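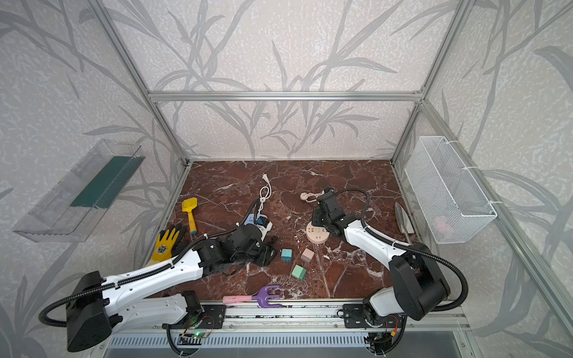
9. Working rules for two-arm stations

9.1 Before enabling the arms, the operator shall:

1. Check that each cable sleeve is secured and free to move with its arm.
2. Confirm that all power strips and chargers used as test items are disconnected from the mains.
3. Place garden tools within the reach stated in Form 161.

CAUTION: Keep hands clear of the table while either arm is enabled.

Note: Faults are to be reported to Hadiza Yusuf, Botdale site office.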